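Storage and Backups: What Changed in January

The shared file store in the Stedell building was rebuilt in January, and the nightly backup schedule moved with it. Most people will see no difference. The notes below are for group leads, for anyone who keeps large folders on the store, and for anyone who still copies files to external drives by hand.

The old store had been filling up since last summer. Darnell Zamora went through the top-level folders in the fall and found that a large share of the space was held by duplicate exports, mostly full copies of the Clero project saved under slightly different names. Those have been merged. Group leads received a list of what was removed and have until the end of the quarter to ask for anything back. After that the old copies will be deleted from the backup set as well.

Hard drives are now handled as follows. A 3.5-inch drive stays in its caddy from the time it is logged until the time it is retired. Loose drives are not to be left on shelves or desks, and a caddy is not to be swapped between drives to save time. The log entry ties the serial number on the drive label to the slot, so a swapped caddy makes the entry wrong for both drives. Yichen Shao keeps the log and will correct old entries on request.
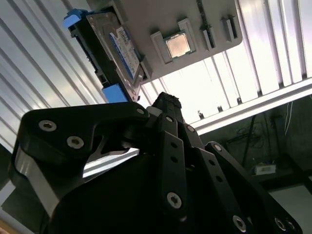 Drives coming out of service go to Yanling Mao for erasing. Please write the date of removal on a paper tag and tie it to the caddy; do not write on the drive label or put tape over it. The barcodes are scanned at intake, and two drives had to be entered by hand last month after marker ink covered the code. Drives that click, fail to spin up or drop off the bus go in the same intake box with the word FAULT on the tag. They are not erased. They are kept for 30 days in case a rebuild goes wrong, then sent out for shredding.

Quotas are set at 300 GB per person and 2000 GB per project folder. A warning goes out by email when a folder passes its limit. Nothing is blocked at that point, but the folder drops out of the nightly backup until it is back under the line — this was the most common question at the January meeting, and the answer has not changed. Projects that need more should write to Boyang Dong with an estimate and an end date. Requests with no end date will be sent back.

The nightly job starts at 11:55 p.m. and normally finishes before 4 a.m. Large transfers during those hours slow it down considerably. If you run scheduled exports, move them to early evening.

Restores are still requested by email. Give the full path, the file name and the last date on which the file was known to be good. A request that says only "the Demer folder" takes much longer, as there are several folders by that name and two of them belong to closed projects.

Oluf Kirkegaard will run a test restore in each group's folder before the end of the quarter. He needs one contact per group and a small folder that can be overwritten. Send both to him directly.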